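Home | Forums | Grippers & End Effectors | Reviews | Classifieds | Log in

We use cookies to keep you signed in and to count visits. Accept | Settings

Grondon hand-held gripper kit – anyone else past the first month?

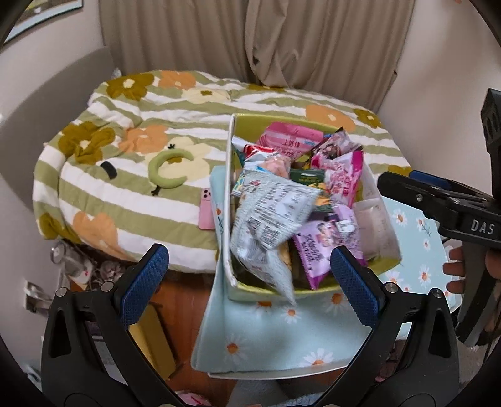
stirfriday wrote:
We bought the two-hand kit from Grondon in March and I've been meaning to write it up. Use is household pick and place, mostly bagged and packaged food in and out of bins, done in real bedrooms and kitchens. I'll split this into what held up and what didn't.

Held up: the finger linkage. No play in the joints that I can feel, and the screws have stayed put without thread locker. The handle is fine for a long session if you take breaks. The calibration routine takes a few minutes and it only refuses to finish when the lens is dirty.

Didn't hold up: the blue finger pads. The texture goes smooth near the tip first. On crinkly snack bags you notice right away, because you start squeezing harder to make up for it and then the recorded grip width is too small for the bag. We logged 744 usable episodes on one pair before I decided to swap them. The replacement set from Grondon took 16 days to arrive, which I think is too long for a wear part.

The export software is okay. It drops the last second of a recording if you release the trigger too fast. Known bug, they say.

Would I buy it again? Probably, but I'd order spare pads with it.

oxbow_cal wrote:
What did you clean them with? We had a pair go slick early and it was alcohol wipes. Dish soap and a soft toothbrush is what we do now and ours have lasted a good deal longer than yours.

stirfriday wrote:
Alcohol wipes, yes. The quick start card says to use them.

oxbow_cal wrote:
The card does say that. The full manual says mild soap. I wrote to them about it and got a thank you and no new card.

pennytorque wrote:
I don't agree that it's the cleaning. We had the Stirkard and the Grondon side by side on the same kind of work and cleaned both the same way. The Stirkard pads are a harder compound and they were still good when the Grondon ones were done. You give up some grip on thin film with the harder pads, so it's a trade, but for bins of mixed packages I'd take it.

stirfriday wrote:
How bad is the grip loss on film? Most of our misses are on flat pouches lying against a bin wall. The jaw has to slide down between the wall and the pouch and a stiff pad just pushes it down.

pennytorque wrote:
On flat pouches against a wall, noticeable. On anything with a crimped seam you can pinch, no difference I could see. I go for the seam whenever there is one.

mullet_lathe wrote:
You two are comparing different jobs. If the policy you train is going to run on an arm with the Grondon fingers, you want the Grondon fingers on the hand-held too. Switching to Stirkard because the pads last longer means your data and your robot don't match. I'd rather pay for pads.

pennytorque wrote:
You can put the Stirkard fingers on an arm. They sell the flange.

mullet_lathe wrote:
They sell it for two arm models and mine isn't on the list. Good for you if yours is.

tinroof88 wrote:
New here and shopping, so sorry if this is basic. Is the two-hand kit worth it over the single? My tasks would be tidying and restocking snack bins and drawers. I can do nearly all of that with one hand.

stirfriday wrote:
I would get the pair. One holds the bin and the other works, or one moves a big bag out of the way while the other goes under it. With a single you end up chasing the bin across the table, especially on a tablecloth. You can put something grippy under the bin, but then it's in your data and it won't be in somebody's house.

oxbow_cal wrote:
Disagree a little. Start with one. Two hands is more than twice the trouble. Both have to track the whole time, and if either one loses its position you throw out the episode. Patterned fabric helps the tracking a lot. Plain walls and plain curtains hurt it. We lost a full afternoon in a white laundry room.

stirfriday wrote:
That matches what I see. Busy bedding and printed cloth almost never give me a dropout. If I turn toward a blank wall for more than a few seconds I expect one.

tinroof88 wrote:
Thanks. Does shiny packaging cause trouble? A lot of what I'd be moving is silver or glossy.

stirfriday wrote:
For tracking, not much, as long as it doesn't fill the view. For the images themselves, glare under a ceiling light can wash out the print. I turn off the overhead and use window light when I can. Fast wrist moves blur small text too, so if you need labels to be readable, slow down on the approach.

gantry_moth wrote:
Has anyone tried the Timmermans rental? You get the hand-helds, a case and phone support, and pads are included. I'm on a short project and don't want to own anything at the end of it.

pennytorque wrote:
I rented from them once. Gear was clean and worked. The pads that came with it were already half worn and I had to ask for new ones, which they did send, no charge. Read the part about late returns. They bill by the week, and one day over is a full week.

mullet_lathe wrote:
The phone support is one good person and one who reads you the manual. Call in the morning.

gantry_moth wrote:
Noted. What about Trarkard pads? I've seen them listed as a drop-in for the Grondon jaws at half the price.

oxbow_cal wrote:
Tried them. They fit but they're slightly thicker, so your closed position is off and you have to recalibrate. After that they were fine. I wouldn't mix them in the middle of a dataset.

stirfriday wrote:
I have a set on order now. Going to put them on one hand and keep the Grondon pads on the other, soap only on both, and see which goes first. I know that's mixing, it's a throwaway set.

mullet_lathe wrote:
Swap them left to right halfway. Everybody's strong hand wears faster and you'll end up blaming the pad.

stirfriday wrote:
Good point, will do. I'll post when one of them goes smooth.

Page 1 of 1

Related threads
Trarkard pads on older jaws – do they fit?
Trigger release bug in export, workaround
Stirkard flange: supported arms
Timmermans weekly billing question
Best bins for pick and place practice
Soap or alcohol? Pad cleaning poll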